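Ticket: Dishwasher stops at 26 minutes, fault light blinking
Product: Nindon countertop dishwasher
Status: Reopened by customer
Category: Drain / water level

Customer note, 9:40 am

I'm reopening this because I don't accept the answer I was given. The ticket was closed with "clean the filter and use less detergent." I had cleaned the filter before I wrote in, and I said so in my first message. I use one scoop, the small one that came in the box. I'm willing to be told I'm wrong, but I'd like to be told by someone who has read the ticket.

The problem again, in full. The machine fills, washes, and then stops with 26 minutes left on the display. The drain light blinks. If I hold the power button for 10 seconds it wakes up, pumps out the water, and behaves as if nothing had happened. It has done this on the normal program and on the eco program. It has never done it on the quick rinse.

Support reply, 11:15 am

Thank you for your patience. Error patterns of this type are most often caused by loading. Items placed too close together can block the lower spray arm and hold back water, which the level sensor reads as a slow drain. Please tell us which dishes you normally wash and confirm whether any of them are stacked.

Customer note, 1:05 pm

I have my doubts about the loading theory. The fault shows up with a full load, with half a load, and once with two mugs in it.

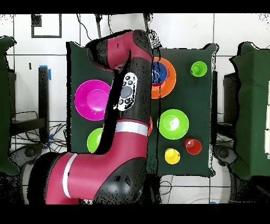 The manual, page 10, says the machine takes "everyday plastic tableware marked as dishwasher safe," and I can't find a word in it about plastic causing drain faults. What we wash is ordinary stuff, brightly colored plastic for the most part, like the magenta plate with the bowl sitting in it. I don't put bowls in the machine that way. They go in the rack one at a time, face down, as the drawing in the manual shows. If a plastic bowl is enough to confuse the level sensor, I'd say the sensor is the thing to look at.

Also, please explain how loading would cause a stop at exactly the same minute every time. I would expect a blocked spray arm to be a bit less punctual.
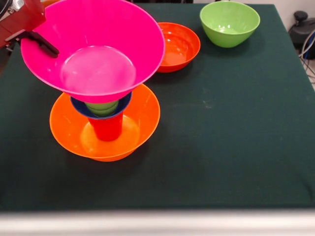 Attachment 2: bowls and cups stacked, large pink bowl on top.

Customer note, 1:20 pm

Once more: nothing goes into the rack nested.

What I've tried so far:

Filter out, rinsed, back in. No change.
Drain hose straightened and lowered so the end sits below the base of the machine. No change.
Different outlet, no extension cord. No change.
Rinse aid turned down to the lowest setting. No change, except streaky glasses.
Empty run with 200 ml of white vinegar. Finished normally. The next run stopped at 26 again.

The vinegar run got my hopes up for one evening. One good cycle doesn't prove much, and I'm not going to run the thing on vinegar forever.

Support reply, 3:30 pm

Thank you for the additional details. We are passing this ticket to our second-level team. Please send the firmware number, which is shown when you hold Start and Delay together.

Customer note, 3:50 pm

It shows 3,949. I found an old post on the Ranwood appliance board from somebody with the same number and the same stop. They had the drain pump swapped by Zeman, the repair outfit, and it came back within a month. Then the control board was swapped and the post ends there – so either that fixed it or they gave up.

I'm not paying for a pump on a guess. The machine was bought in August and is under warranty.

Second-level reply, 4:45 pm

We have reviewed the ticket. A stop at a fixed point in the program does not match a loading fault, and we have removed that note. Please run one normal cycle empty, without vinegar or detergent, and tell us whether the pump can be heard before the light starts to blink. A control board has been reserved at the Stultska parts depot pending your answer.

Customer note, 7:10 pm

Ran it empty. Stopped at 26. No pump sound at all before the light, only a click. Please go ahead with the board, and leave the ticket open until it has been fitted and I've had a few full cycles out of it.

Status: Waiting for parts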